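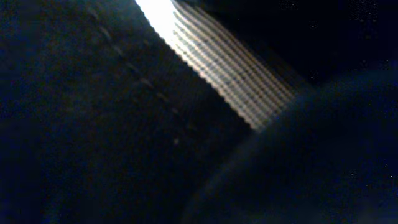
Wrist Camera Exposure and Edge Tracking: Progress Report, May

Prepared for Stetstead by Ronja Wikström, Turomstead software group

Work in this period went into the close-range perception module. The planner takes over from the overhead view once the gripper is near the material, and from then on it depends on the wrist camera alone. Most of our failed approaches have come from that stretch.

The main problem is uneven light. A ribbed strip can wash out to nearly white at one end and drop into shadow at the other, with a dark finger over the end of it. The old edge finder used one threshold for the whole image and often took the outline of the finger for the edge of the material.

Done

- Exposure is now set from the area next to the finger.
- The finger is masked using the joint readings. The mask is still too tight when the jaw is nearly closed.
- Zineb Abdel Rahman finished the labeling tool and labeled 1,801 images. Of these, 1,041 are for training. The rest are split between validation and a held-out set.
- The edge finder now returns a direction and a confidence value. The planner stops and backs off when confidence is low.

Not done

- Dark fabric-like surfaces. Noise in the shadows still produces false edges, and smoothing it away also removes faint rows of dots that we would like to follow.
- The Sitden controller drops messages when image logging is on. We have nine open tickets on this and have logged at a reduced rate in the meantime.

Next period

We will widen the finger mask, rerun the held-out set, and move the planner to the Carré interface. The move was due this period and is late. No change to the budget is requested.

Print this page
E-mail this page

Recent reports
Gripper calibration, second round
Labeling guide for wrist images
Planner timeouts and retries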